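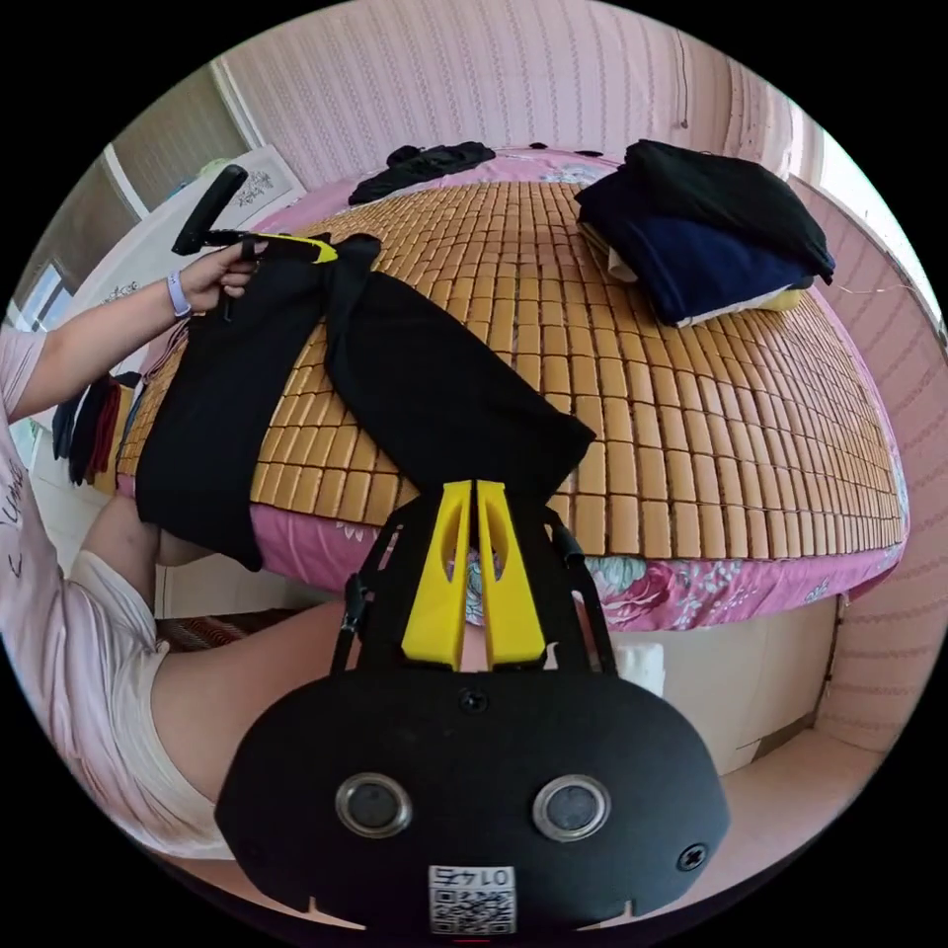 在卧室里教机器人叠衣服

家务机器人的研究长期面临一个实际困难：机器人在实验台上学会的动作，换到真正的住宅里往往不再适用。实验台高度固定，光线均匀，衣物由工作人员事先摊平；住宅里的床铺高低不一，床单有花纹，窗外的日光随时变化，待叠的衣服堆在枕边，叠好的又占去一角。衣物整理因此成为检验示教方法的一项常用任务。

Jikora项目自启动之初便把采集地点设在普通住户家中。项目组认为，示教数据的价值首先取决于环境是否真实，其次才是数量。参与者使用手持夹爪在自家床上整理衣物，夹爪上的传感器同步记录画面与动作，供后续训练使用。首个采集阶段在11月启动，第一批数据的整理工作于2020年3月31日结束，共收录有效示教2897条，来自183户家庭。

从遥控到手持

早期的示教多采用遥控方式。操作者坐在控制台前，通过主手带动机械臂完成抓取、提拉和放置。这种方式的优点在于记录到的关节角度可以直接用于同一台机器人，缺点也很明显：设备笨重，运输和标定耗时，操作者隔着屏幕判断布料的状态，动作普遍偏慢。叠一条长裤，熟练者徒手只需片刻，遥控时则要反复调整裤腿的位置。

Prelum手持夹爪采用了另一条路线。它保留机器人末端的夹指结构，去掉机械臂，由人直接握持。两片黄色夹指平行伸出，中间开有长槽，安装在黑色支架上；后部的黑色壳体上并排嵌有两个圆形传感器，壳体上贴有带编号的二维码标签，便于登记和核对。参与者移动夹爪时，画面与轨迹一并写入存储设备，事后再换算为机械臂可以执行的动作。

项目技术负责人Necati Ekinci长期从事遥控系统的开发。他在接受本刊采访时表示，转向手持设备之初，团队内部存在分歧。“遥控数据干净，每一个量都能对应到电机上，大家舍不得放弃。手持数据需要做坐标换算，误差来源也多。后来我们请同一批人用两种方式各叠了40件衣服，结果手持组的动作连贯得多，尤其是翻折袖口和抖平裤腿这几步，遥控组基本做不出来。”

目前，遥控系统仍保留在Kleinschmidt实验室，主要用于验证。模型在手持数据上训练完成后，由实验室的机械臂执行同一任务，出现失误时，操作者通过遥控接管并补录纠正动作。两种方式在流程中各有位置，前者提供数量和多样性，后者用于修补薄弱环节。

布料的难处

与杯子、盒子一类的刚性物体相比，衣物没有固定的形状。同一件T恤，每次放到床上形成的褶皱都不相同，领口和袖口可能被压在下面，机器人需要先判断哪一处是可以抓取的边缘。深色衣物的难度更高。黑色布料在画面中缺少明暗变化，两层叠在一起时，上层与下层之间的界线很难分辨。

项目组在整理第一批数据时发现，参与者处理黑色衣物时有一个共同的习惯：先用手把布料摊开，摸到接缝之后再下夹。这一摸索过程在最初的标注规范中被视为无效片段，予以剪除。Ekinci认为这是早期规范的一处失误。“人在用手确认边缘的位置，这部分信息恰恰是模型缺少的。我们后来把剪掉的片段全部找了回来，重新标注，花了将近一个冬天。”

床面材料同样影响结果。夏季许多家庭在床上铺竹块编成的凉席，小块竹片排列成行，表面硬而滑。夹指贴近凉席抓取薄布时，指尖容易碰到竹片之间的缝隙。棉质床单则会随布料一起被夹起。为此，示教要求参与者在夹取前让夹指与床面保持较小的倾角，接触布料后再合拢，提起时先停顿，确认没有带起下层织物，再继续移动。

在摊开的黑色T恤上，夹指从床边一侧伸入布面，另一侧的手在折起的部位配合。这类双侧协作在家庭数据中十分常见，标注时需要分别记录两侧的动作，并注明哪一侧起固定作用，哪一侧负责移动。

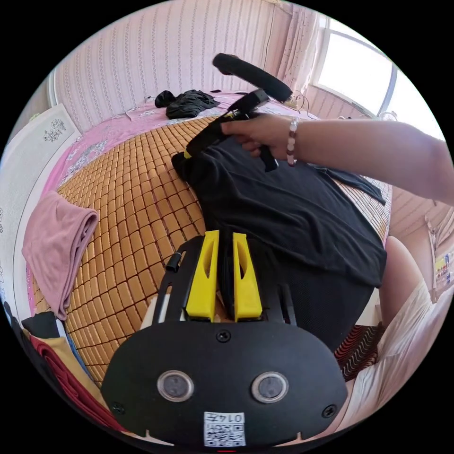
示教的规范与自由

如何向参与者提出要求，是项目组讨论最多的问题之一。要求过细，所有人的动作趋于一致，数据失去多样性；要求过宽，则会出现大量无法使用的片段。现行的说明书仅有四页，规定了设备的佩戴方法、开始与结束的手势、单次录制的内容，以及必须避免的几种情况，例如手臂长时间遮挡传感器，或在录制中途更换夹爪。

叠法本身不作统一规定。有的参与者习惯把长裤沿中线对折，再折三次；有的先把裤脚收到腰部，然后卷起。T恤的叠法差异更大。项目组将这些方法归为若干类别，训练时允许模型从中选择，评估时只检查成品是否平整、能否平稳叠放，以及是否占用过大的面积。

设备的佩戴时间有明确限制。手持夹爪自身有一定重量，长时间使用会使手腕疲劳，动作幅度随之减小。项目组最初安排参与者连续录制一个小时，复核时发现后半段的轨迹明显变短，放置动作也趋于随意。现在每录制一组便安排休息，休息期间由工作人员检查存储情况和标签编号，确认左右设备的记录能够对应。

隐私保护贯穿采集全过程。卧室属于私密空间，进入住户家中之前，工作人员会与参与者逐项确认拍摄范围，并说明数据的用途和保存期限。参与者有权在录制结束后要求删除任意片段，无须说明理由。涉及家庭成员面部、信件和证件的画面，在入库前统一作遮盖处理。

从床铺到更衣室

家庭之外，项目组也在尝试把同样的方法用于集中整理衣物的场所。运动服装企业Fekesport提供了一间更衣室和一批训练服，供项目组开展对照试验。训练服款式统一，尺码有别，面料弹性大，折叠后容易回弹。初步结果表明，仅用家庭数据训练的模型能够找到多数衣物的边缘，在压平和定形两个步骤上表现较弱，需要补充针对弹性面料的示教。

Ekinci对这一结果持谨慎态度。他指出，模型在更衣室的稳定表现，一部分要归于桌面平整、光线固定，并不能说明它在住宅中同样可靠。床垫受力后会下陷，夹爪下压的深度难以预先设定，目前的系统在软床上仍时常夹空。项目组正在测试加装触觉传感器的夹指，希望通过接触力的变化判断布料的层数。

按照计划，第二批数据的采集目标为3000条，衣物种类将扩大到衬衫、毛巾和儿童服装，采集时间覆盖不同季节，使床面材料和室内光线有更充分的变化。与第一批相比，长裤的比例会有所降低，带纽扣和拉链的衣物将单独编组。说明书也将相应修订，增加关于衬衫领口的示教要求，以及双人同时整理同一张床时的录制办法。

Kleinschmidt实验室将在第二批采集期间承担全部复核工作。复核人员逐条观看记录，检查画面是否完整、夹指开合与动作是否同步，对存疑的片段退回标注组重新处理。第一批数据的复核意见已汇编成册，随新版说明书一并发给各采集小组。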